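Recording your first teleoperated examples: a tabletop tidy-up task

Posted 25th August by Vilgot Engström

If you've followed the setup page, you now have two arms that mirror your hands and a table that isn't wobbling, which is more than I had for most of my first summer at Udmont! Now comes the part I like best, where you sit down and show the robot what you want, over and over, until you have enough recordings to train on.

Pick one task and write it down in a single sentence. Ours is "put every brush in the cup." When we started out we had something much grander in mind, with sorting by color and wiping the table at the end, and we spent ages arguing over what a finished recording looked like. One sentence saves you all that. Tape it up where the person driving the arms can see it.

Before you record

Warm up for a few minutes without saving anything. Pick things up, put them down, pass a brush from one gripper to the other. Your hands need to get used to the slight lag, and the early tries are always jerky (mine still are, after all this time).

Check that the camera clock and the arm clock agree. In Molline, the little program we use for recording, you'll find this under Session, then Timing. If the drift reads more than 30 milliseconds, restart the recorder and look again.

Choose a rest pose for both arms and save it. Every recording should start and end there.

Recording

Press the pedal, wait a breath, and begin. Move at an easy, steady pace. If you fumble a brush, go back and pick it up the way you'd want the robot to, and keep the recording. Those little recoveries are worth having. If you knock over half the table, stop, mark it as bad, and reset.

Between recordings, change the layout. I really do mean every time! Turn some brushes around, move the cup, slide the paint bottles to new spots. The bottles never get picked up in this task, but the arms have to learn to work around them, and a learner that has only seen them in one place will happily plow into them anywhere else.

A starting layout from our brush set, with the brushes pointing every which way and paint bottles in between:

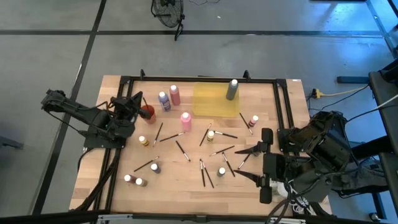
How many recordings do I need before I train for the first time?

Start with 220, train on those, and watch where the arms go wrong. Then record more of just those situations. Our Trincombe set grew to 444 that way, and the second half did far more good than the first.

Saving and checking

At the end of a session, play back every recording at double speed. You're looking for missing video, arms that start away from the rest pose, and long pauses where you stopped to scratch your nose. Trim the pauses and throw out the rest.

Name each folder with the task, the driver's initials and the session number, so "brushcup_ve_2" is my second session. Copy the folder to the shared drive before you shut down the Sasaki machine, as its scratch disk gets cleared on restart.

The next page covers splitting your recordings into training and test sets.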